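Atside 56 Cabinet Incubator

Home > Hatching > Incubators > Cabinet models

Product code: AT56
Availability: in stock, dispatched from Tullville
Page last revised: January 18, 2018

The Atside 56 is a forced-air cabinet incubator for the small breeder of bantams, large fowl and waterfowl. Capacity is 56 large fowl eggs. Bantam eggs fit the same trays with the narrow dividers, which are supplied. Duck eggs need the wide dividers, sold separately. Goose eggs are not recommended in this model; see the Godinho range.

Construction
The cabinet is double-skinned with foam insulation between the skins. The door has a viewing panel and closes on a magnetic seal. Setting trays slide out from the front and can be washed in warm water with any poultry-safe disinfectant. Do not use bleach on the fan housing.

Temperature and humidity
The controller is set at the works to 37.5 °C and can be adjusted in steps of 0.1. A separate cut-out switches off the heater if the cabinet reaches 38.5 °C, and must be reset by hand. Humidity is held by two water channels in the floor. Fill one channel for setting and both for the last three days. In a dry room the channels should be checked daily. A digital hygrometer is fitted inside the door.

Turning
Trays tilt automatically once an hour. The turning motor is switched off from the front panel when eggs are moved down to the hatching tray. The motor is the same part as in the older Atside cabinets, and spares are interchangeable.

Siting
Stand the cabinet on a level surface in a room kept between 15 and 25 °C, out of direct sunlight and away from radiators. Leave a clear gap behind the rear vents. Run the incubator empty for 24 hours before setting eggs. Where the mains lead crosses a floor, route it along the wall and fix it down. Vents must never be taped over, including during a power cut.

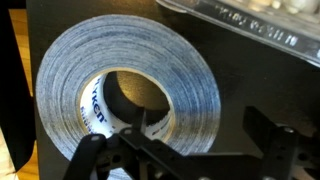

Duct tape, silver-grey, on a white card core. Sold by the roll under Sundries.

Supplied with the incubator
Setting trays with narrow dividers
Hatching tray with mesh floor
Mains lead with UK plug, 2 m
Spare door seal
Printed instructions

Optional parts
Wide dividers for duck eggs
Candling lamp, Godinho pattern
Replacement fan
External water bottle and tube

Weight and carriage
Packed weight is 38 kg. Delivery is by pallet to a ground-floor address, and a second person is needed to lift the cabinet. Orders for the Scottish islands and Northern Ireland are quoted separately. Collection from Tullville is free of charge by arrangement. Demand is highest in March, when delivery can take longer than usual.

Guarantee
Trendska guarantees the cabinet, controller and turning motor for 2 years from the date of purchase. Door seals and fans are treated as wearing parts and are not covered. No guarantee is given on hatch rates, which depend on the fertility, age and storage of the eggs. Keep the original carton for any return.

Related items: Atside brooder lamp, Godinho goose incubator, egg storage racks, incubator disinfectant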